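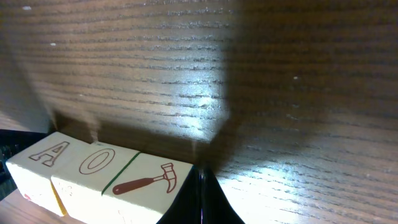
Letter and picture blocks on the reading room table.

Reading time: 3 min

The early literacy collection at the Stesalside Children's Library lends 1,614 items, and the alphabet blocks are requested more often than any other. Tala Akl has overseen the collection for 8 years. She received us on a Friday morning in the reading room, where the blocks are used at a long wooden table.

"A block asks very little of a child," she said. "It can be turned over, pushed along or given to someone else. The letter comes later."

The library prefers plain sets in pale colors with outlined letters. Akl explained that a hollow letter can be traced with a finger, and that a picture on a neighboring block gives families something to talk about. "A hammer is a good one. Parents will name it, and then the child will want to build."

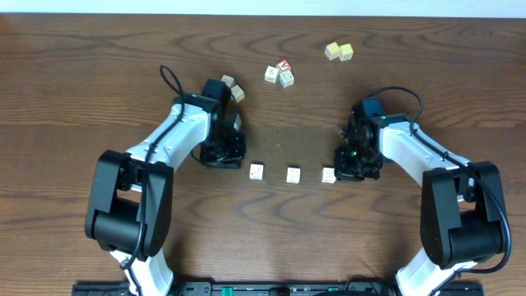 Amado Soriano would like to see more sets with lowercase letters, remarking that these are the shapes children meet first in books. Akl agreed in part. The Burkodwood set, acquired in April, includes both, and a second order is under review.

Asked whether staff correct spelling at the table, she was firm. "We do not. A row of blocks is a finished piece of work – the child decides when it is done."

Sets may be borrowed for three weeks. Missing pieces should be reported to the Gindbridge desk.

Contact | © Stesalside Children's Library | Back to top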